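Sugeng Siregar
Thread: the Jultoria bridge blockade, and the numbers everyone keeps repeating

1/ I've spent the morning reading statements about the blockade on the Jultoria bridge. I have questions about nearly all of them.

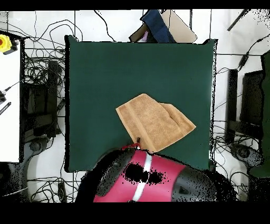
2/ Start with the crowd. The drivers' union says 1176 people. The city says 417. Same bridge, same morning. I asked both how they counted. The union said "our marshals." The city said it would get back to me.

3/ It hasn't got back to me.

4/ What I can confirm from the traffic log: northbound lanes closed at 5:40 a.m., southbound a few minutes later. Trucks parked sideways across both. The log doesn't say who parked them, whatever you've read this afternoon.

5/ The mayor's office is calling it "an organized attack on working families." The people on the bridge were mostly delivery drivers protesting the new toll. I'd guess a fair number of them have families and work.

6/ Now the toll. It was sold to us in July as a repair fund. I went looking for the repairs. The east ramp still has the same steel plates over the same holes — I drove over them twice this week to be sure.

7/ The contract went to Dandenetti. The city says there was open bidding. Fine. Publish the bids. I've asked for them in writing and was told the file is "under review," a phrase that can cover a lot of months.

8/ To be fair about it, the union isn't giving us much either. It claims 516 drivers will lose their routes if the toll stays. I asked for the list, or even a list of the companies. I got a flyer.

9/ And the story about an ambulance stuck for an hour? Every account I've seen goes back to one post with no time and no street name. The hospital on Wibisono Avenue told me it had no late arrivals to report. Maybe it happened somewhere else. I'd want to see something before repeating it.

10/ Police cleared the last truck before noon. They say no force was used. Two drivers told me they were dragged from their cabs. I haven't seen video that settles it either way, so please stop sending me the clip from the other bridge.

11/ Talks are supposed to start tomorrow at 9 a.m. Both sides say they're going in "with an open mind." The city also says the toll stays. The union also says it goes.

12/ If you were there and you have the time and the place written down, my messages are open. Screenshots of screenshots — no thanks.

Contact | Terms | © Sugeng Siregar | Back to top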